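I went along to the Jesutton council meeting in June, my first in years, and I'd forgotten how long these things run (three hours, with one very short tea break!). The big item was the lobbying register, which would make councillors list every meeting they have with a developer. Angharad Skyrme spoke for it, and she was terrific, calm as anything while the bloke behind me muttered the whole way through.

It passed the first vote by 10 to 3, so I walked home feeling rather cheerful.

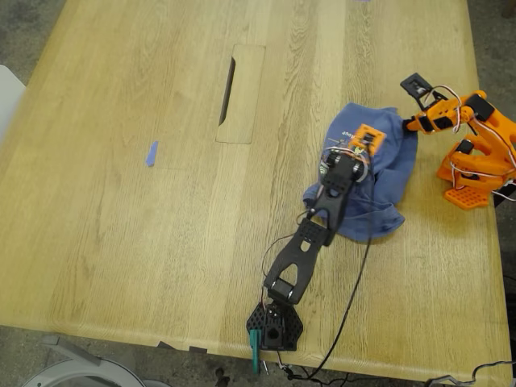
Submissions are open until the 17th, and I'd love it if a few of you wrote in, even just a paragraph. Mine's half finished and already far too long.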